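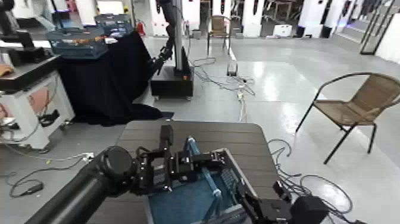 Bin station, gripper over the blue bin.

Tisberg floor meeting, February 27, 2025. Notes: Saranya Kandasamy

Bin handling. Arms did 1,670 lifts in January, Drulance wants the count weekly from now on. Packers say the work is quieter but they stand around waiting on resets. Agreed: 6 people trained to clear a stop themselves, no more calling Naidu for evry one.

Jobs. Asked straight out if hours get cut. Answer from mgmt: no cuts before summer, lifting posts move to checking. Pay grade for checkers still open. Staff want it in writing.

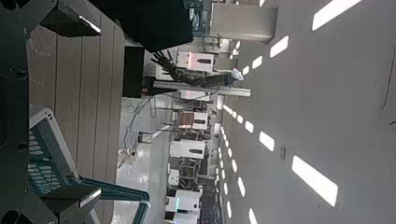 Minutes no. 7, page 2

Basket table next. Same training, one shift behind. Night crew not asked about the new rota, they were anoyed, fair enough. Saranya to meet them.

Cables on floor: raised again. Tirine to quote for covers, limit 100 per station.

Closed 4:40. Pay grade first item next time.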